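Chapter 7

Empty Rooms: Buying, Leasing and Reopening a Closed Venue

Most people who take over a shut restaurant believe they are getting a bargain. The kitchen is in, the bar is in, the sign still has some of its letters. The previous owner, they have heard, spent a fortune on the extraction system. All that remains is to paint something dark green, hire a chef and open the doors. This chapter is concerned with the period between having that thought and running out of money.

In Chapter 6 we looked at fitting out a bare shell, where everything has to be bought and therefore everything appears in the budget. A closed venue is a more slippery animal. It arrives full of things, and each of them has to be put into one of two piles: what you have acquired, and what you have inherited. A working cold room is acquired. A cold room that works if someone leans on the door is inherited, and so is the lease on the dishwasher.

By the end of the chapter you should be able to read the particulars of a vacant venue with suitable gloom, separate the price of the premises from the price of opening, and draw up a timetable that a lender might believe. 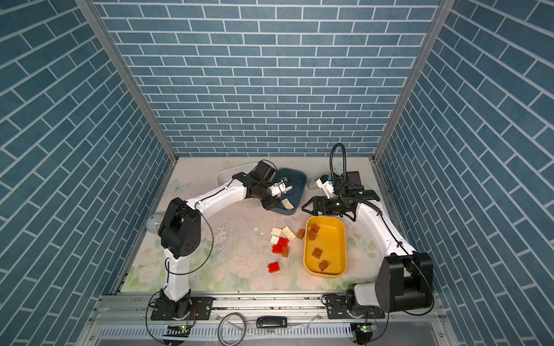 Fig. 7.1 Two robot arms over a tabletop with a faded floral print.

7.1 Why venues stand empty

Estate agents describe a closed venue as an opportunity, and the longer it has been closed the bigger the opportunity becomes. You should want to know why the last three people declined it.

The reasons fall into a few families. Sometimes the business was sound and the owner wasn't: illness, divorce, a better offer two counties away. These are the sites worth having, and they rarely stay on the market long enough to gather dust. Sometimes the business failed for a reason that went out of the door with it, such as a menu that asked a market town to eat foam. More often the reason is still in the building. The rent is too high for the number of covers. The dining room is upstairs and the kitchen is down. There is no parking, or there is plenty of parking and it belongs to the supermarket, which locks it at seven.

Then there is the venue that was finished and never opened at all. Students tend to find these romantic. Everything is new, the film is still on the oven doors, and no customer has ever complained about anything. Treat such a place with more care than a failed one. A failed restaurant has at least left you some evidence. It has sold a quantity of dinners at a price, and someone, somewhere, has the till records. The unopened one has sold nothing, and you will be the person who finds out whether the drains can cope with a full house.

7.2 The Zillelico building

We shall follow one site through the chapter. The Zillelico was built as a supper club with a small bowling hall behind it, on a street that had a shoe shop, a bank and hopes of a hotel. It traded for four years and then stood vacant. The bank left. The hotel remained a hope.

Two parties were interested when it came back on the market. Allano, a group with several family restaurants, wanted the dining room and regarded the bowling hall as a large cupboard. Gunnlaugsson, a firm that ran bars with games in them, wanted the bowling hall and regarded the dining room as a place to put coats. The floor area was 1,587 square metres, and neither of them had a use for all of it. The agent had priced it as though both did.

Allano offered first. Its survey allowed 20 days for works to the kitchen, a figure arrived at by asking the contractor how long it would take if nothing went wrong.

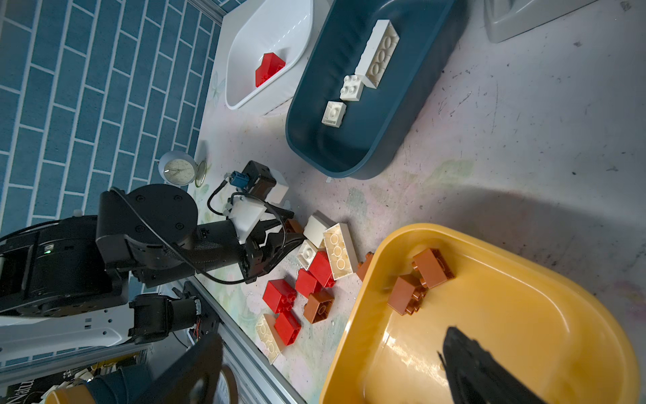
Readers who have employed a contractor may wish to pause here. The survey did not cover the bowling hall roof, on the grounds that Allano did not intend to bowl. Rain was less particular, and the wall between the two halves turned out to be wet on both sides. Allano reduced its offer by almost 30 per cent, the vendor took offence, and the building went back to being an opportunity.

Gunnlaugsson came in the following July, with a trading partner called Skorero that would run the food. We shall return to their agreement in section 7.5, where it will be used to show what happens when two companies share one boiler and one electricity bill.

7.3 Price of the premises, price of opening

The figure on the particulars is the price of the premises. The price of opening is that figure plus everything that must be paid before a stranger hands you money for a plate of food. It includes the deposit, the legal fees, the insurance on a building with nobody in it (which costs more than you would like), the licence, the repairs, the stock, and the wages of staff who are being trained to serve customers you do not yet have.

It also includes rent for the weeks when you are closed. New operators leave this out with great regularity. They ask for a rent-free period, are granted one, and then plan the works to fill it exactly. When the works overrun, the rent begins, and the first large cheque is written by a business that hasn't sold so much as a bowl of chips.

Before reading on, take the particulars of any vacant venue near you and write two lists, one of what the seller says is included and one of what you would need in order to open. Keep both. They will be wanted again in section 7.4, when we come to licences, and the second list will have grown.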